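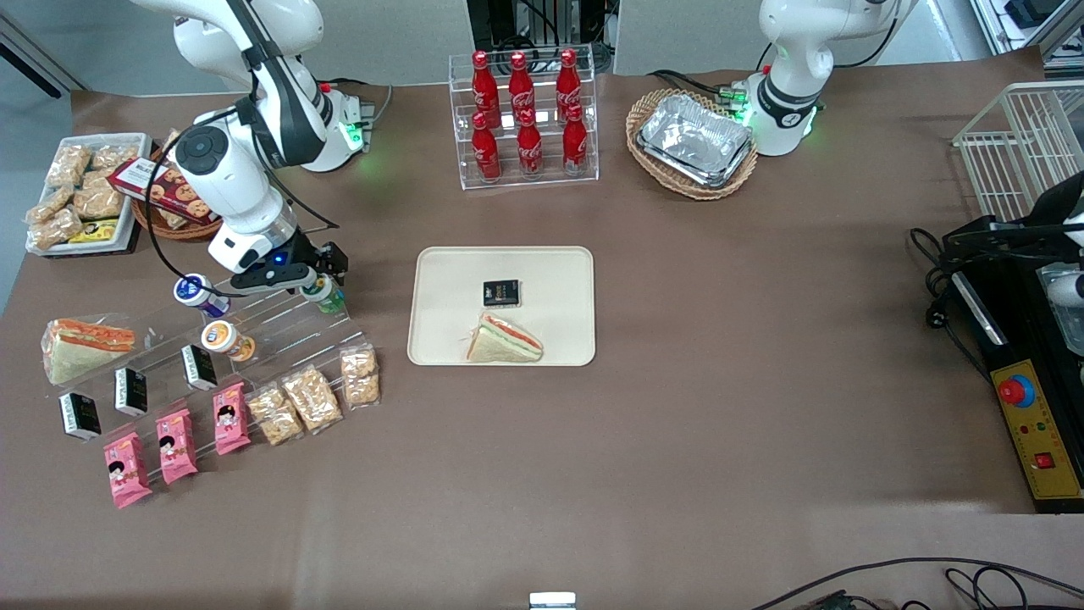

Print | E-mail

I signed up for the robotics project course in the fall without knowing much about it, and a couple of people have asked me what we do all day in Room 515. This post is mostly for them.

The course has one assignment and it lasts the whole semester. A team gets two arms, a table and a task sheet. Our sheet says: fill a snack order. An order is a short list typed in by a person, such as one sandwich, one chocolate and one cup. The robot has to pick each item off the displays and put it on the serving tray in the middle of the table. Then it has to stop and leave everything alone, and that part is worth points too.

There are eight of us on the team. We are called Grillov, after a food truck that used to park outside Abdel Hamid Hall and is gone now. The robot is Toster. The spelling was a typo on our first form and the form could not be changed.

We split the work in the first week. Dinesh Rao and I collect the demonstrations. Shu-fen Peng does the training runs and keeps the notes on what changed between them. Nuwan Bandara looks after the arms, the cables and the table layout. The rest of the team moves between writing the order parser and resetting the table. Everyone resets the table. If you join a team like this, expect to spend a lot of your time putting sandwiches back where they were.

Collecting a demonstration means one of us drives the arms by hand through a whole order while the computer records the camera views and the joint positions. A good one takes a little over a minute. A bad one takes longer and gets thrown out. We have 80 that we kept. Dinesh wanted to stop well before that and start training, and Shu-fen wanted to keep going until the items had been in more places on the stand. We did it her way. The first model we trained on a smaller set had learned where the cups usually were and did not care much about where they were that day.

The items are harder than they look in a store. Nuwan picked most of them, and he picked them to be different from each other.

The sandwiches are in triangular plastic packs. The wrapper slides a little inside the fingers and the pack turns, so it can reach the tray pointing almost anywhere. We don't lose points for direction. We do lose points if it lands on top of something.

The small black chocolates are easy to hold and hard to find. From the wrist camera, when the arm is moving fast, one is just a dark square with no readable print on it. Slowing the last part of the approach helped more than anything we did to the model.

The cups are the best behaved. They are round, so the gripper can come in from any side, and the colored lids give the camera something to work with. The trouble is at the other end. The arm likes to let go of a cup early, near the corner of the tray. 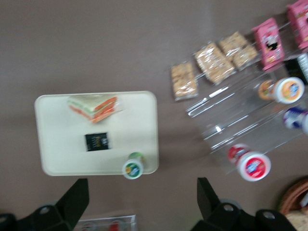 We argued for most of a Friday about whether a cup that sits partly over the rim counts as placed. The rules say "on the tray." Yee-man Chang, the teaching assistant, said that if it stays up and most of it is over the tray she will count it, but she would not write that down, so we decided to fix it properly. The fix was to record more cup placements near the middle of the tray and to drop the ones where our own driving had been lazy. Some of those were mine. You get tired after an hour and start setting things down wherever the arm already is, and the model picks that up along with everything else.

The clear stands were the other problem. Acrylic picks up the ceiling lights and throws white streaks across the shelves, and the depth estimates near the edges were bad from the start. We tried paper under the shelves, which helped, and then took it out again when we found that the final test uses the stands plain. Now we record at different times of day with the blinds in different positions. It is slow but the numbers got better.

Bars in clear wrappers are still our worst item. They overlap when they are put out in a row, and the gripper either takes hold of the edge of the wrong one or pushes the whole row up the shelf. On the last practice round Toster finished 4 orders cleanly, and none of them had a bar in it. Chia-jung Fang is working on having one arm steady the row while the other picks. It works when she is driving. We haven't trained on it yet.

We also changed the planning code in April. We had been using Brivix, the scheduler the team before us wrote, which decides which arm goes first and keeps the two from meeting over the tray. It is fine, but it makes one arm wait for the other to go all the way home. Dinesh rewrote the waiting part so the second arm can begin once the first is clear of the tray. That saved roughly a third of the time on a three-item order. It also meant we were pressing the stop button more often for a few days, until he widened the margin.

The final test is a set of orders we won't see beforehand, with the displays stocked by the course staff. I still have the bar demonstrations to record with Chia-jung, and the cup set needs one more pass before Shu-fen starts the next training run.

Print this post | E-mail this post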